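## Setting up your Colavis chair

1. Flip the base over and push in all 5 casters until they click (I lean on mine!).
2. Drop in the gas lift, then set the seat on top.
3. Bolt the backrest on finger-tight first, and only then grab the hex key.

**Caution:** don't sit down yet! I did, and the seat tipped me right off.

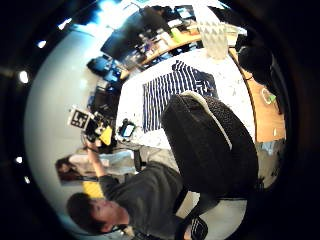

*By Lerato Modise | updated July*

4. Raise the seat until your feet rest flat, then give those back bolts 2 more turns. I recheck mine every few months.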